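Day 30 of trying to cancel my Medel meal plan subscription. I signed up last December for the free trial. A lot has happened since then, none of it a cancellation.

The app has a Cancel button. It is gray. If you tap it, you get a recipe for lentils.

Called the help line. The recording said I was caller 220 and that my time mattered to them. Then it played the same flute song for most of my lunch break. I can now hum all of it, including the skip.

Got a person! Very nice person. She said I couldn't cancel by phone, only by letter, and only to the Dhanial office. The Dhanial office, per its own website, does not accept letters. 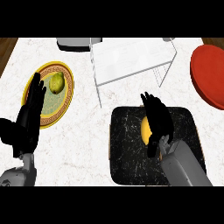
Meanwhile the plan keeps planning. This week it has me down for 2,000 calories a day and something called a "fruit pause" at 3 p.m. I have been taking the fruit pause. I'm not made of stone.

Tried the chat window next. It asked me to rate my experience before I'd had one. I gave it two stars and it thanked me for the kind words.

A reply here said to go through my card company. Did that. They said Medel bills under the name Brasument, and Brasument says it has never heard of Medel – though it did offer me a meal plan.

Update, Mon 30 June: an email! Subject line "Your request." I opened it standing up. They have moved me to the family tier.

I live alone. The family tier comes with 1,014 recipes and a chore chart. I've assigned myself the trash.

Anyway, if anyone has a fax machine, message me. There's apparently a fax number.

More from this account
The Jidorine parking app and me, a timeline
Every password I have been told is too short
I returned a lamp by mail

Contact | Copyright | Back to top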